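Edith Ticona
Small thread about my long table, mostly for Iñaki, who keeps asking why I cover it before I do anything on it.

1/ The cover is dark blue and kind of velvety. I bought it for sorting days and now it never comes off (I've tried folding it back, it just slides down again). Things don't roll as much and they don't clack!

2/ Yes, it shows every single swipe of your hand. You brush it one way and it's dark, the other way and it's light. I used to smooth it all down before starting. Gave up on that in June.

3/ The microfiber towel lives at the left end, folded. Dark gray, so dust shows up on it and I know when it needs a wash. Wash it without softener, please, I ruined 4 of them that way.

4/ Mesh pencil holder starts the day empty. I love the mesh kind because you can see right through it, and crumbs and pencil shavings shake out over the sink. Tins go near the back so my elbow doesn't get them. Stray bolts stand on their heads, otherwise I lose them in the blue.

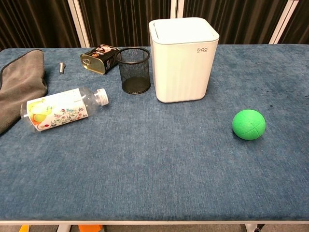 5/ Lint! Somebody asked. A damp rubber glove, short strokes, all in one direction. Takes me 10 minutes for the whole table, and I do it with the radio on.

6/ Iñaki says he's going to try it with green. Fine, but send me a picture before you cut the fabric.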